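Right, a thread about the Steletbridge winter music weekend, since a few of you asked whether it's worth the drive. I've just got home, I've had a shower and a very large coffee, and I have opinions. Settle in 🧵

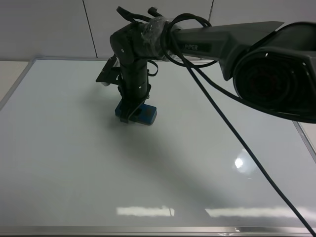
First thing to know is that it isn't one venue. It's a whole town pretending to be one for three nights. You get a wristband at the old railway goods shed and then you wander – pub, church hall, bowls club, back to the pub. I did 11 sets all up and I reckon I could've squeezed in a couple more if I hadn't stopped for so many pies.

Tickets. I paid $312 for the full weekend pass, which made me wince a bit in October when I booked. You can do single nights for a lot less but then you're locked out of the daytime stuff, and the daytime stuff was my favourite part by miles.

Night one I went straight to the goods shed because Keneo were on and I've been trying to catch them for ages. Four-piece, two trumpets, a drummer who plays like he's late for a bus. They opened with the slow one off the last record and the whole room went dead quiet. I got goosebumps. I'm not a goosebumps person!

Then they did nearly half an hour of new stuff without saying a word between songs and I loved every minute of it. A bloke near me was yelling for the hit the entire time. They didn't play the hit. Good on them.

The sound in the shed is a bit of a lottery, I'll say that. Up the front it's all bass and corrugated iron. Stand by the sliding doors about halfway back on the left and it's beautiful, really clear, plus you get a breeze. You're welcome.

Church hall is the opposite. Tiny, timber floor, everyone on stacking chairs, fits maybe a primary school assembly's worth. They cap it at 100 and they mean it. I missed out on the first night's late set there, stood on the steps for ages listening through the door with a bunch of other people in beanies, and had a pretty nice time anyway.

So the next day I queued early for Lynch. Solo harp and loops. I know, I know, I rolled my eyes at the program as well. But it was gorgeous? She built this enormous rolling thing out of maybe three notes and then just let it fall to bits. The woman beside me was crying into her scarf and I was not far behind.

Bought the record on the way out. I don't own a record player. Working on it.

FOOD. Bowls club does a roast for lunch both days, and it's the best value thing in the whole town. Gravy is serious. The food trucks down by the oval are fine but the queues at six o'clock are ridiculous, so either go at five or hold out until eight. The dumpling one is worth waiting for. The loaded chips one is not, sorry to the loaded chips people.

Coffee before 9am is basically impossible. The bakery opens at seven but only has one machine and every musician in the district is already in the line looking like death. I ended up taking my own plunger down to the campsite kitchen like somebody's dad.

Speaking of camping! It was COLD. Proper frost on the tent the second morning. I had thermals, a decent sleeping bag and two pairs of socks and I was still up at five doing star jumps next to the car. If you can get a room, get a room. The motel was gone by the time I looked but a heap of locals rent out their sleepouts – check the noticeboard page on the festival site.

If you do camp, go for the top paddock. Longer walk to the loos but it drains properly. The bottom one near the creek was a bog by the last night and there were a few small hatchbacks in there that I suspect are going to become permanent residents.

Okay, the Bavport stage. This one's new, it's the big marquee on the footy oval, and I went in grumpy about it because part of the charm of this thing has always been the little rooms. I'm still a bit torn. The lineup in there was a lot more upbeat, lots of brass and funk and a very silly disco act in matching overalls, and the kids were going off.

But you can hear it from the bowls club garden, and if you're trying to listen to a quiet folk duo in the bowls club garden while someone's doing a disco medley a couple of hundred metres away, well. The duo handled it beautifully, they just started playing in the same key. Biggest cheer of the afternoon.

I'd love it if they shifted the timings next year so the quiet outdoor sets weren't up against the loud ones. It's a small fix and I've put it in the feedback form, along with a fairly long paragraph about the coffee.

Best thing I stumbled into by accident: the brass workshop at the school. You rock up, they hand you something, and by the end you're playing a (very wobbly) tune with a room full of strangers. I got a baritone horn. I was dreadful. My lips were numb until dinner.

They marched us down the main street after that, all 70 of us, with dogs barking and people hanging out of the pub windows. Only knew the one tune so we played it over and over. I have not laughed that much in a long time.

Worst thing: the final night's headliner started almost an hour late and then cut it short for the curfew. No announcement, no sorry, just lights up and off you go. I'm not going to name them because they might've had a rotten day, but a quick word over the mic would've gone a long way.

Ended up back at the front bar instead, where a fiddle session had started in the corner and just kept getting bigger. Somebody pulled a double bass in through the side door. That was my real headliner, to be fair.

A few practical bits because my DMs are already filling up:

Parking is free at the showgrounds and it's a ten minute walk in. Don't bother trying the main street.

Phone reception is rubbish once everyone arrives. Screenshot the timetable or grab a paper one from the goods shed.

Kids under 12 are free with an adult. Take earmuffs for the marquee.

Most of the bars take card but the merch tables were hit and miss, so bring some cash. The only ATM ran out on the second night.

Bring a cushion for the church hall. Those chairs are older than me and a lot less forgiving.

Would I go again? Yep, already pencilled in. I'd skip the tent, get to the hall early both days and spend less time in the marquee. And I'm bringing my sister, who says she hates jazz, folk AND camping, so wish me luck.

If anyone knows what the disco overalls band were called please tell me, I lost my program in the bog.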